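How to Wash Waffle Towels So They Still Dry Things

I own too many waffle-weave towels. The blame goes to a shop in Starkham that sold them in bundles of 10, and to me for walking in twice. After a year of washing them wrong, I had a drawer full of cloth that pushed water politely around a plate.

First, stop using fabric softener. It coats the fibers, and a coated towel soaks up about as much as a raincoat. Dryer sheets do the same job with a nicer smell.

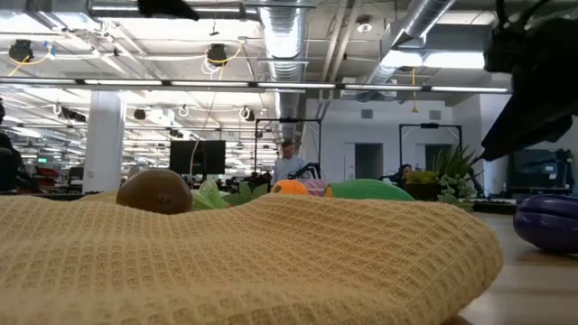 Next, strip out whatever is already in there. Run the towels through a warm wash with a cup of white vinegar and no detergent. Then run them again with half your usual detergent. My neighbor Vaughn Pettigrew swears by boiling his in a stockpot, and he is welcome to eat soup at his own house.

Keep them away from anything with hooks or Velcro. One bra clasp can pull a loop the length of a shoelace. If you get a snag, snip it flush and don't tug.

Dry on low and take them out while they are a touch damp. High heat shrinks the weave, and your generous bath towel will come back as a hand towel with ambitions.

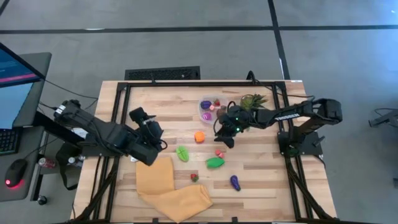 Do new towels need washing before the first use?
Wash them once or twice in warm water, on their own. They will shrink a little and shed a lot, so clean the lint trap afterward.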